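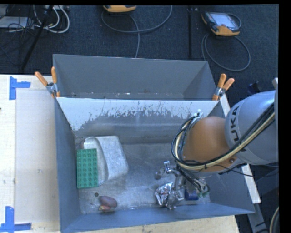 How should I sort a box of mixed odds and ends before bringing it in?

Take out anything wet, sharp or still holding food, and leave the rest as it is. We sort everything again on the benches at Brimadstead, so there is no need to divide it into bags by material. If you have already done so, leave the bags open at the top.

What counts as odds and ends?

Small household things that don't belong in your kerbside bin or that you aren't sure about. Plastic tubs and lids, kitchen foil, toy bricks and baseplates, short lengths of tube, jar tops, bottle pumps, curtain rings and so on. The item has to fit in one of our metal bins with room to spare. Anything longer than your arm should go to the main site at Mavville.

Do you take kitchen foil?

Yes, if it is clean. Crumpled foil is fine and so are foil trays. Rinse off any grease first, as one oily piece will mark everything it touches. Please don't wrap other things in foil. Several small pieces can be pressed together into a ball, which stops them slipping to the bottom of the bin.

How do I tell foil from shiny plastic film?

Scrunch it in your hand and let go. Foil stays scrunched and film springs open again. Crisp packets and most gift wrap are film and go in your household rubbish.

Can I bring toy building plates and bricks?

Yes, any make and any colour. Studded baseplates are kept whole and passed on if they lie flat and the studs are sound. A plate that has bowed in the sun or been cut down goes in with the hard plastics. Bricks can come loose or still joined together. There is no need to pull them apart at home, though it does save us time on a busy day.

Should toys be washed?

A wipe is enough. Baseplates collect dust between the studs, and an old toothbrush with warm soapy water will shift it. Let them dry fully before you pack them – damp plates stick to paper labels and to each other.

My plastic tub is scratched and has lost its lid. Is it still worth bringing?

Yes. Scratched or dull tubs are accepted with or without lids. We only turn down plastic that has gone brittle and breaks when pressed, or that has held paint, oil or weedkiller. Shallow trays and dishes are treated the same way as deep ones.

What about tubes, cylinders and canisters?

Empty ones with no pressure in them are fine. Take off the cap so that we can see inside. Aerosols, gas cartridges, fire extinguishers and anything with a warning label must go to the hazardous counter at Mavville, even if you believe they are empty. If you find a cylinder and don't know what it held, leave it where it is and ring us.

Why are the bins metal, and does it matter that the paint is worn?

Metal bins stand up to being filled and emptied all day and can be hosed out. The paint scrapes away on the inside walls after a while. It makes no difference to the sorting, and we repaint only where rust has started.

Can I have a bin at home?

We lend plastic crates to households in Brimadstead and Llorente. There are 111 crates in the scheme and a deposit of £4 on each, returned when the crate comes back. The waiting list is short at most times of year but tends to fill up in February, after the Christmas clear-outs.

How full can I load a crate?

Level with the rim and no higher. The weight limit is 40 lb. Put heavy items on the bottom and flat things such as baseplates down one side, where they won't get bent. Don't tape the crate shut.

Can I take things away with me?

Yes, from the shelves by the door marked Domitz, after the yard's old name. Please don't take anything out of the bins themselves. If you are after something in particular, such as baseplates for a school, leave a note with Araceli Pacheco at the desk and she will put some by.

I've dropped something in by mistake. Can I get it back?

Tell the desk straight away and say which bin it went into. Please don't reach in yourself. Keys, phones and jewellery that we find are kept in the office until they are claimed.

How do I get in touch?

Come to the desk during opening hours or ring extension 763 through the main Mavville switchboard. Messages left after closing are picked up the next working day.

Page last checked: Saturday, May 16, 2026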